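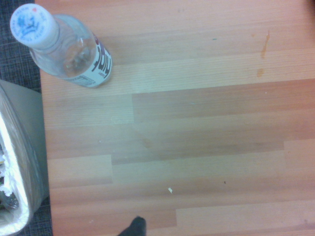
Bore Water

The Alside bus gets in at ten past two and leaves at twenty to three and if you miss it you're in Molby for the night. I missed it. Standing right there, on the wrong side of the road, watching it go, with Mum's casserole dish in a shopping bag and the strap cutting my fingers.

So. Molby, then. Forty-one degrees by the sign outside the chemist, and the chemist shut.

I'd only come for the dish. That was the whole trip. My aunt had had it since the funeral, it had gone out full of apricot chicken and never come home, and Mum had brought it up at Christmas, and at Easter, and then on the phone every week until I said fine. Fine, I'll get the bloody dish. Nine hours on buses, both ways, if you make the connection.

My aunt wouldn't drive me back. Not after lunch. We'd had words at lunch.

I walked up to the pub, then past it. Didn't want the pub. Everyone in there would be a cousin or would of gone to school with one. There was a bench under the water tower, the old one with KUZMENKO painted on the side, from when Kuzmenko was the name of the pump works and half the town clocked on there at six. The works went in August the year I was eleven. Dad with it. I mean he lost the job, he didn't die of it, he died of the other thing much later, but when I think about it they've got stuck together. The letters were going. You could still read them if you knew.

I sat. Dish on my knees. It was heavier than I remembered, orange, chip out of one handle. The lid was taped down with masking tape and I thought that was odd but she's careful, my aunt, she'd tape a lid on an empty dish so it didn't rattle.

Kids on bikes. A dog that wanted nothing to do with me. Somebody's sprinkler going in broad daylight, which you'd have been fined for when I lived there, you'd of had a letter in the box by teatime.

At lunch she'd said, you never came when he was sick. And I'd said I had work. And she'd put down her fork and said, he had me drive him out to the Tudard road every Sunday, did you know that? I didn't. To look at the bore, she said. He just wanted to look at it. He'd put down 2253 feet of pipe out there with his own two hands and he wanted to see it was still running.

I said, was it?

She said, you could have come and looked.

And then the bit I'm not proud of. I said she'd kept the dish on purpose. I said it like it was a proper crime. Forty years old, yelling about Pyrex or whatever it is. She got up and went into the kitchen and I heard cupboards, then nothing for a good while, then the tape. That long ripping sound, over and over. She came back out and put the bag by the door and said the bus goes at twenty to.

So that was lunch.

Three o'clock, half past. The shade moved off the bench and I moved with it. Rang the motel. A hundred and thirty for a room with a fan. Rang Mum and told her I had the dish. She said is it clean. I said it's taped up, I haven't looked. She said well look.

I didn't want to. I can't explain it any better than that. I picked at the corner of the tape and it came off in bits, the way it does when it's hot, glue all up my nails, and I got about halfway round and stopped. Then did the rest.

Letters. Not letters, envelopes. Pay envelopes, the little brown ones with the window, folded over and held with a lacky band that broke as soon as I touched it. Dad's number on every one, 3113, same number he used for the PIN and the padlock on the shed. They were empty, I thought. Then I turned one over.

He'd written on the backs. Dates and then a line, never more than a line. Bore running. Bore running, bit low. Windy, ran well. Didn't go, crook. Bore running. She'd written some of them, near the end, you could see the hand change to her round schoolgirl one. Bore running. He stayed in the car. Bore running. Slept the whole way.

The last one didn't say anything about the bore. It just said told him it was.

I put the lid back on. Took it off again and read them from the start, slower. A ute went past, came back, stopped. Wanted to know if I was right. I said I'm right. He said you're a such-and-such, aren't you, and said our name, and I said yeah, and he said thought so, you've got the ears, and drove off.

Five o'clock and no cooler. My aunt's place is at the top of the hill past the school, a fair walk in bad shoes. I'd sworn I wouldn't. I'd said it out loud in her hallway, I'm not coming back here, with the flyscreen propped on my foot like a kid.

She was on the verandah when I got up there. Hadn't changed out of her lunch clothes. She looked at the bag, then at me, then down the road as if the bus might be coming up it.

Missed it, I said.

I know, she said. I heard it go and I never saw your head in the window.

I asked how far it was to the Tudard road. She said you know how far it is. I said I'd forgotten. She went in and I stood there not knowing if that was it, if she'd gone to ring the motel or what, and the flyscreen banged, and there she was with the car keys and his old hat.

You'll want this, she said. There's no shade out there.

It didn't fit. I wore it.

She drives like she's late for something, always has. Gravel all up the sides. I had the dish between my feet to stop the lid jumping and she looked down at it once, at the second cattle grid, and said did you get to the end.

I said I did.

She put her indicator on, for no one, for five hundred acres of dead grass, and turned in at the gate.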